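Svend Bech
Thread

1/ The old Skov restaurant site on the harbour road has been sold. Amari gets the keys in August and plans to open a bar and dining room there before winter.

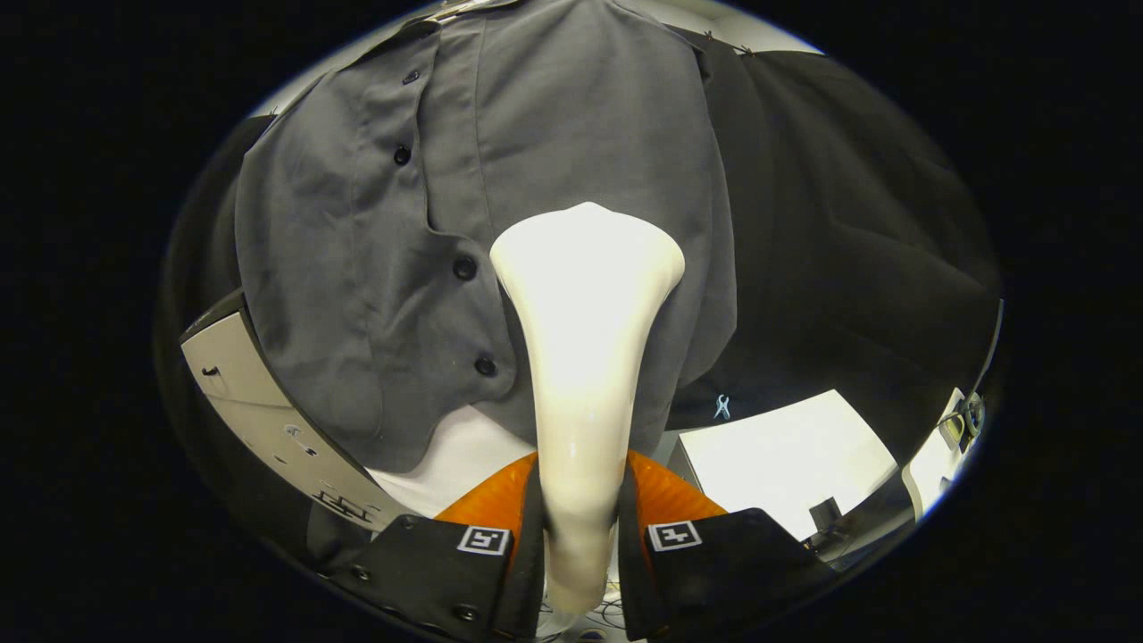 2/ I spoke to Esben Bach this morning. He runs Amari and he also has Valo, the coffee place by the station. He says both will stay open and the staff at Valo are not being moved across.

3/ The new place will be called Lolwood. The name comes from the timber yard that stood on the plot before the restaurant was built. The planning notice still has it down as "former Skov", so search for that if you want to read the papers.

4/ Seating: 70 inside, and 60 on the terrace once the old decking has been replaced. Skov never used the terrace much because the steps down to it were too steep. Those are coming out and a ramp is going in.

5/ The kitchen moves to the back of the building. The bar goes along the harbour side, where the private dining room used to be. If you had a wedding meal or a retirement do in that room, it won't be there any more.

We use cookies to remember your settings and to show you posts you may like. Accept all / Manage choices

6/ Several people have asked about jobs. Bach says he is hiring a head chef now and everyone else from August. Apply in person at Valo, after 3pm when the lunch rush is over. There is no online form yet.

7/ Former Skov staff will be offered interviews first. I asked if that was in writing and he said letters had gone out. Two people who worked there have told me they got one. A third has moved house and is going to ask at the counter.

8/ Skov gift cards. Amari bought the building and the fittings but not the old company, so it doesn't have to honour them. Bach says he'll take 5 pounds off a main course for anyone who hands one in during the opening month. That is less than most of them were worth.

9/ Opening hours are the part the neighbours are arguing about. The application asks for midnight inside and 10pm on the terrace. Skov closed at 11 and had no music licence. Lolwood wants one, for recorded music only.

10/ You can comment on the licence until the end of the month. The reference is 406. Put that on your letter or email or it will go in the general pile. You don't have to live on the harbour road to send one.

11/ Parking: no change. The spaces at the front belong to the harbour office and stay permit only until 6pm. Deliveries will come in from the lane, mornings only.

12/ No menu yet. Bach says mostly fish, a short list, and a set lunch on weekdays. He wouldn't give me prices - he said he'd rather wait until the chef is in.

13/ A few of you want to know about the big Skov sign. It's staying up until the scaffolding arrives, then it goes to the family who ran the place. They asked for it as part of the sale.

14/ I'll add to this thread when the licence decision comes through. If you worked at Skov and haven't had a letter, my messages are open.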